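Keeping Ponds Alive in Small Towns: A Study of Four Sites near Grullevthorpe
Girish Awasthi
Environmental Studies, final project report
21 Nov 2020

1. Background

Many towns in our area have a pond that was dug for a practical purpose and then left alone when the purpose went away. Grullevthorpe has several. They were used for watering animals, for cutting ice in winter, and in one case for a brickyard. Today people mostly walk dogs past them. I wanted to know what condition these ponds are in and what the people who live near them think should be done.

I picked 4 ponds: Mill Pond, the Brickyard, the pond behind the Buratby road school, and the one on the old Uniyal farm. All of them can be reached on foot from a public path.

2. Method

I visited each pond once a week starting in April. On each visit I measured water depth at a marked stake, took the temperature, and checked clarity with a homemade disk on a string. I wrote down plants and animals as I saw them and did not try to estimate populations.

I also gave out a one-page survey. I left 200 copies at the library, the grocery store, and the Fladusport ferry office. 79 came back, and 69 of those were filled in well enough to use.

3. Results

The Brickyard pond was the clearest at every visit. It has steep clay banks and very little runs into it. Mill Pond was the worst. The storm drain from the main road empties there, and after heavy rain the disk disappeared a few inches down. By August the surface was green with algae from the drain to the footbridge.

The school pond dropped so low in July that my stake was standing in mud. I moved it once, so the depth readings before and after the move can't be compared directly. This is a weak point in my data.

Painted turtles were at the Uniyal farm pond on most warm days, usually on the fallen willow. I saw none at Mill Pond, though two people wrote on their surveys that they used to be common there.

Most people who answered want the ponds kept. They disagreed about how. Some asked for benches and mowed banks — others wanted the banks left to grow.

4. Discussion

Mowing to the edge is the easiest thing to change. At the farm pond, the tall grass and the low sloping bank give turtles a way in and out of the water and some cover when they get there.

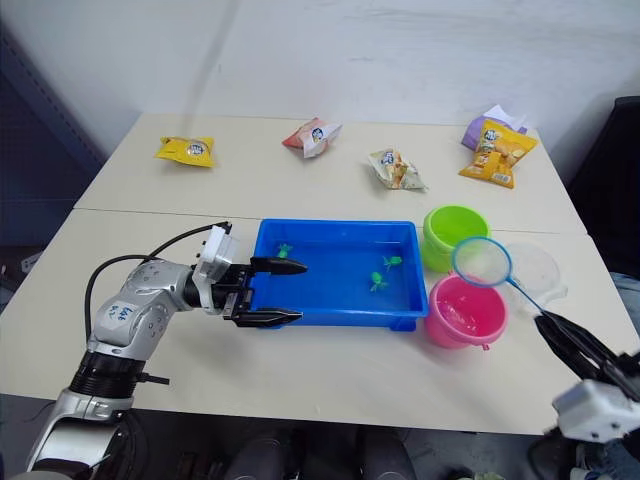 A shallow shelf along one side would do the same at Mill Pond, but it would have to be dug out on the end away from the drain. The drain itself is a bigger problem. A settling basin upstream would catch road sand before it reaches the pond, and it would need to be cleaned every year.

I would leave the Brickyard alone. For the school pond I don't have enough information to suggest anything until the depth has been measured for another full summer from a fixed stake.

5. Further work

I did not test for nutrients or road salt. The kits cost more than my budget allowed. Someone continuing this project should start with salt at Mill Pond in early spring, right after the snow melts.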